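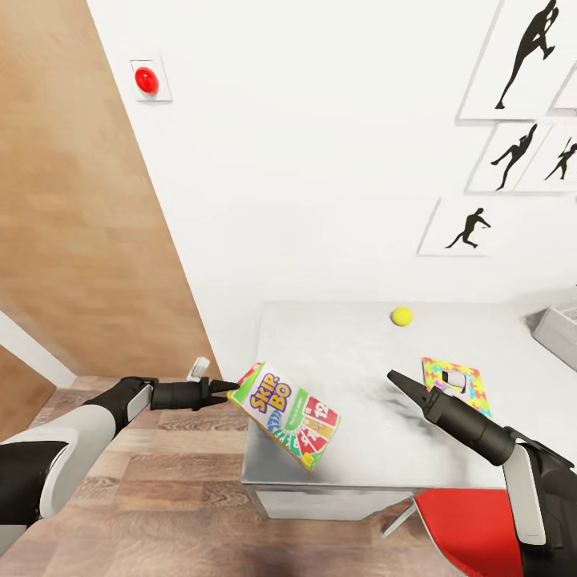

Day 3 of the Lobo trial

January
By Glória Barreto
2 min read

Rushed one tonight, tea's on the stove. Third day with the Lobo sim kit from Plindbridge – the two-arm licence, 50 scenes in the pack. Stuck with the room with the sports prints. Skip-Bo box, tennis ball, puzzle pieces stuff, all the same colours as the catalogue. Gripper models look good. Box hanging on a tilt right off the left fingertips and I still can't tell from the stills if it's gripped or let go. Need a contact readout. Asked Vivek, he says it's in the paid tier. Of course it is.

Senad wants a yes or no before the trial lapses, 4 days. Bellus was cheaper but teh lighting was rubbish.

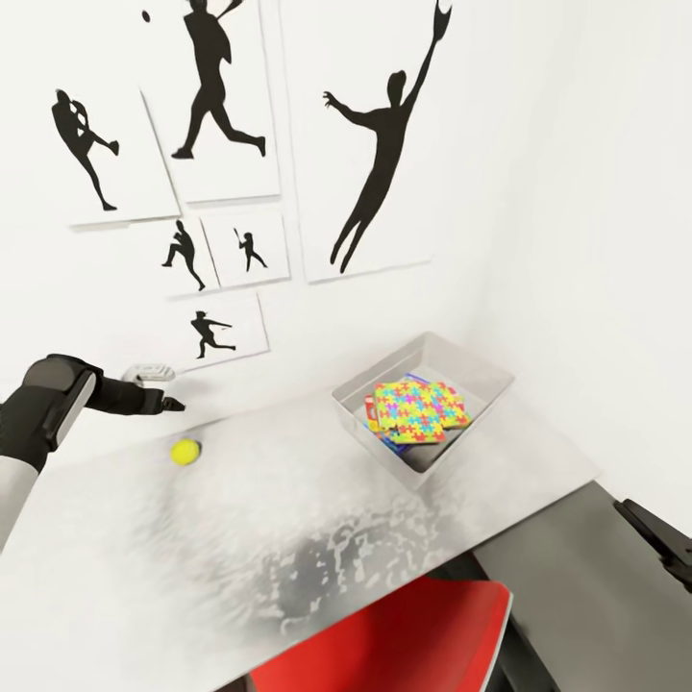
Shadows I'll give them full marks for – even the ball gets a soft little one, and the clear bin reads as plastic with the puzzle colours showing inside. Less keen on the small black ball floating up by the tennis print. Logged it with there support mob, no reply yet.

Leaning yes. Ring Amândio re the invoice, ask if Betville office can share the licence.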